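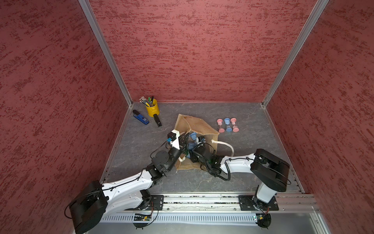 Glenys Gape
Member, Craft and Classroom board

Paper bag or something sturdier for sand timers?

Hi all! I run a little after-school homework table at the Barrios center, and every September I end up repacking the same stuff: sand timers, a yellow metal pen holder full of pens and pencils, and two staplers (a blue one and a black one). The timers are my problem. I have pink ones and blue ones, the pink are the short ones and the blue are the long ones, and they travel between my house and the center in a brown paper bag with a rope handle. It's a nice bag, thick paper, and I got it free when I bought shoes.

My trouble is that the bag won't stay standing once there are only a couple of timers in it, so I lay it on its side and slide them in through the opening. Then they knock together all the way there in the car. One cracked last spring and I was finding sand in the trunk for weeks (my husband is still bringing it up). Do I need a real box with dividers, or can I get away with the bag if I pack it better? I'd like to keep it cheap, and I'd really love to keep the staplers in the same bag if I can.

Nerea Campos
Regular, 500 posts

I'd keep the bag! I've carried timers in paper bags for 4 years and only lost one, and that was because I sat on it. Laying it on its side to load is fine, I do the same thing, because if you drop them in from the top the first one hits the bottom pretty hard. Push a folded dish towel in first, all the way to the back, then slide a timer in, fold the towel over it, slide in the next one, and so on until you run out of towel. Old socks are even better, one timer per sock, though the kids will have opinions.

What I would not do is put the staplers in with them. A stapler is heavy and it has corners, and it only takes one pothole. Mine ride inside a zip pencil pouch on the floor of the car. And please don't stand the timers loose in the pen holder either, I tried that and a pencil point scratched one so badly you couldn't see the sand level anymore.

One more thing, check the caps before you pack. If a cap wiggles, put a little dab of craft glue around the rim and leave it overnight. I'd bet that's where your sand came from if the glass was only cracked a tiny bit.

clamurari
New member

get a box. egg cartons work if the timers are small but you have to cut the lid off, mine didn't fit otherwise. the rope handles on those bags pull out when the bag gets damp, ask me how I know

Glenys Gape

Thank you both! I went with socks, and the staplers have been moved to a pouch. Nerea, you were right about the caps, one of the pink ones was wiggly so it's sitting on the windowsill with glue on it. I'll try the egg carton for the spares I leave in the cupboard.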